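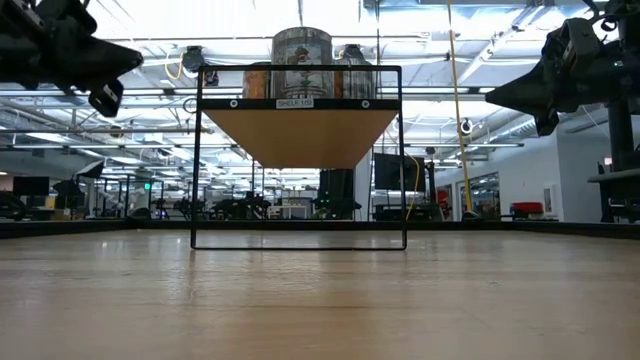
Bastari Two-Arm Shelf Station, small shelf version

Supplied by Skillora
Safety notice KH-8 applies to this product. Read it before ordering spare fingers or returning a stopped station to service.

Product summary
The Bastari station is a bench-mounted, two-arm handling system for cans, canisters and bottles. It is sold with the small shelf frame, labeled SHELF 1(S), which stands on the tabletop between the arms. The grippers are the Klinhom parallel type, with black molded finger pads. Wrist cameras and the Trultthorpe controller are included. Containers, benches and guarding are not.

Rated payload per gripper: 400 g
Maximum grip force: 30 N
Pad inspection interval: 3000 grip cycles
Power loss behavior: see notice KH-8

Notice KH-8: loss of grip force during wrist rotation
Issued April 7, 2021

Affected units
All Bastari stations with Klinhom grippers and controller software 2.6 or 2.7. Stations delivered with 2.8 are not affected. The software version is shown on the controller start screen and on the delivery sheet.

Description of fault
When the wrist turns a held container from upright to horizontal, the controller recalculates the grip force for the new load direction. In the affected versions, a timeout in the wrist joint message causes the recalculation to use the previous container's stored weight. If that container was lighter, the grip force falls below the value needed for the current one. The gripper still reports "object held." No alarm is raised, and the arm completes the move at full programmed speed.

The fault was reproduced on the bench with smooth-walled cylindrical containers. Square containers slipped less, but the force reading was wrong in the same way. Either arm can be affected.

Hazard
A container may slide out of the fingers or turn in them. Open containers may spill. A person reaching in to catch or retrieve a container can be struck by the arm, which has received no stop signal. 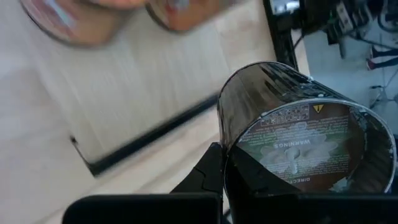
The risk is highest with the container on its side and the lower finger carrying most of the weight. Powder or other residue on the pads reduces friction further and should be cleaned off before any force check. Where a container carries a hazard label, follow the instructions of its manufacturer for spills. This notice does not replace them.

Interim measures
1. Limit wrist speed to 30 percent in the motion settings.
2. Turn off automatic force adjustment and enter a fixed grip force for each container type.
3. Do not handle open containers in any position other than upright.
4. Keep hands outside the arm area until the station has been put in stop mode at the controller. The "object held" message must not be used as proof of a secure grip.

Correction
Install controller software 2.8. The update clears the stored weight at every release and stops the arm if the wrist joint message is late. After installation, run the force check in section 8 of the service manual on both arms. Replace any pad that fails. Fixed force values entered under measure 2 are kept through the update and must be deleted by hand.

Stations stopped by the new check will show error W-30. Repeated W-30 errors point to a worn wrist cable, part KL-400, which is stocked.

A mechanical pad lip for horizontal handling is planned for October and will be listed as a separate item.

Service contact: Jaruwan Chaiyaporn, Skillora product safety. Include the controller serial number and the last event log.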